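Chapter 4
How Many Words Does a Learner Need?

Learners of a new language often ask for a number. They want to know how many words they have to learn before they can read a newspaper, follow a radio program, or talk with a neighbor over the fence. Teachers tend to dislike the question, but it can be studied, and a fair amount of classroom planning depends on how it is answered.

This chapter looks at vocabulary size: what it means, how it is measured, and what a given size lets a person do. Chapter 3 dealt with the sounds of a new language and how adults learn to hear them. Here we assume that the learner can already pick out words in slow, clear speech.

4.1 What counts as a word

Before words can be counted, we have to decide what a word is. Take the forms walk, walks, walked, and walking. A computer searching a text sees four different strings of letters. Most learners would say they are one word with different endings. If we add walker, opinions start to divide.

Researchers use several units. A token is any single appearance of a word in a text, so the sentence "The dog saw the cat" has five tokens. A type is a distinct form, and the same sentence has four types, as the appears twice. A lemma groups a base form with its regular endings, such as walk and walked. A word family goes further and takes in related words such as walker.

The choice of unit changes the result a great deal. In the Lundthorpe reader, a set of graded stories used in several exercises in this book, there are 3,038 types. Grouped into word families, the same stories contain 1,073. A student who has learned every word in the reader could give either number and be telling the truth. When you read a claim about vocabulary size, look first for the unit.

Languages with many endings make the problem larger. A noun in Finnish or Hungarian can take a long series of case endings, and a count of types will be much higher than for an English text of the same length. Comparing two languages by types alone says very little about which one is harder to learn.
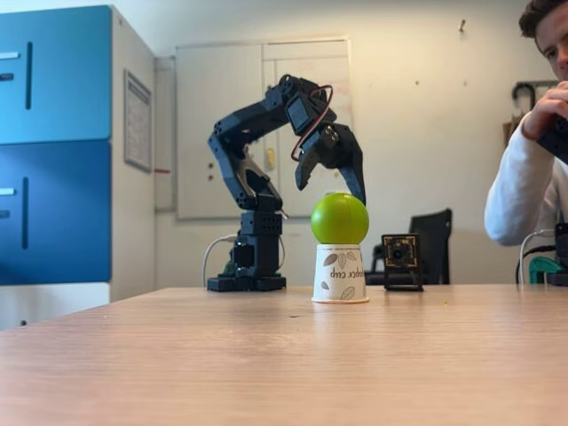
4.2 Knowing a word

The second problem is deciding when a word is known. A learner may recognize a word in print but fail to catch it in speech. Another may understand it in both but never use it. The usual terms are receptive knowledge, for words a person can understand, and productive knowledge, for words a person can use. Receptive vocabulary is nearly always the larger of the two.

Safta Tănase learned Danish as an adult while working at a bakery in Jerkent. She kept a notebook with two columns, one for words she understood and one for words she had said aloud to another person. By October the first column ran to several pages and the second held 43 words. Most of those were names of foods, greetings, and times of day. We will return to her notebook in section 4.5, where parts of it are reprinted.

Depth matters as well. Knowing that bank has to do with money does not help with the bank of a river. A learner may also know what a word means and still pair it with the wrong partner, saying "make a photo" where English speakers say "take a photo." Tests that ask only for a translation miss this kind of gap.

4.3 Size and coverage

Coverage is the share of tokens in a text that a reader knows. A small set of very common words — the, of, and, to — makes up a large part of any English text, so coverage rises quickly at first and then slows. A beginner sees fast progress. A learner with 3,000 word families may study for months and notice little change on the page.

Before reading on, choose a short article in a language you are studying and underline each word you do not know. Keep the page. You will need it for the first exercise, which compares your own coverage with that of two learners, Bălan and Idov.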